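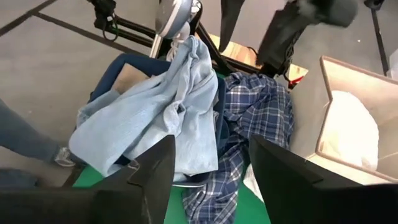 Ploltley, March 21, 2025

# Sorting and folding a mixed load on a work table

The method below is for a load that has come off the line or out of the dryer in one heap: jeans, plaid shirts, white shirts, a few dark pieces. It assumes a waist-high table, one fabric bin and one cardboard box. Everything else is optional.

## Table surface

A bare wooden top catches on knits and lets shirts slide. Put a mat down. Green is a good color for the purpose, as navy, white and pale denim all show up against it, and so does lint. Wipe the mat before the whites go on it, not after.

Table height matters more than table size. With the top at hip level, a shirt can be folded without bending. Lower than that, and the back complains by the second load.

## Bin and box

Use a soft-sided bin for heavy cloth and a box for light cloth.

- **Fabric bin.** Denim and other dense pieces. Jeans can hang over the rim while they wait, provided the legs hang straight. A twist left in the leg sets as a crease that an iron removes only with steam.
- **Cardboard box.** Whites. Fold the flaps outward so they don't drag on cuffs, and line the box with a clean sheet if it has carried anything else. Plain board is fine. Printed board can mark damp cotton.

If the bin sags, stand a flat piece of cardboard inside it against the wall. Cut the piece slightly shorter than the bin is deep, or the corner will poke through the clothes.

## Order of work

1. Shake each piece once, hard, holding it by the waistband or the shoulder seams.
2. Pull the whites first. They pick up dye from new denim if anything is still damp.
3. Lay jeans at one corner of the mat and leave them. They are folded last, as they take the most room.
4. Fold checked and plaid shirts next. Line up a stripe on each side seam and the fold comes out square without measuring.
5. Dark garments follow, turned right side out and brushed.
6. Fold the jeans: leg on leg, crotch point tucked in, then in thirds from the hem.

A load of 14 pieces takes me around 13 minutes this way. Skipping step 1 does not save time. The creases have to be smoothed by hand later, and that is slower.

## Light denim

Pale washed denim needs a little more care than dark. It shows rust, grease and transferred navy very clearly. Check the seat and the backs of the knees under a side light before folding. Treat grease with dish soap worked in with a thumb, leave it 6 minutes, and rinse from the back of the cloth. Do not iron over a mark – heat fixes it.

Empty the pockets again, even if it was done before the wash. Paper pulp sits in the small coin pocket and ends up on whatever is folded next.

## Overflow

What doesn't fit on the table goes to the floor, but never straight onto it. Clear plastic bags are suitable for clean white items over a few hours. For longer storage they hold moisture, and a lidded or open plastic bin is better. Dark clothes can go in a solid-colored bin. Wicker is acceptable for towels but snags fine knits; run an old stocking over the inside and see where it catches.

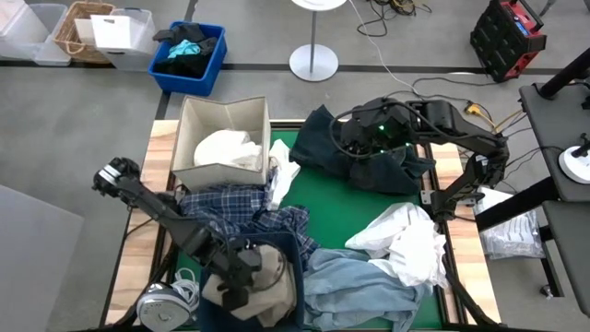 Venla Kauppinen disagrees about the order, and wrote in October to argue that jeans should go first. Her reasoning is that a heavy piece left in a heap creases under its own weight, while a plaid shirt can wait an hour and lose nothing. She folds denim straight off the line and uses the stack as a weight for pillowcases.

Her order is reasonable where the table is large. On a small one, the finished stack takes up the space needed for laying out sleeves – unless there is a shelf within reach. With a shelf, I would follow her version and move step 6 up to step 3. The whites still come out before anything else.

Fabric bins should be emptied and turned inside out between loads. Vacuum the bottom seam with the narrow nozzle.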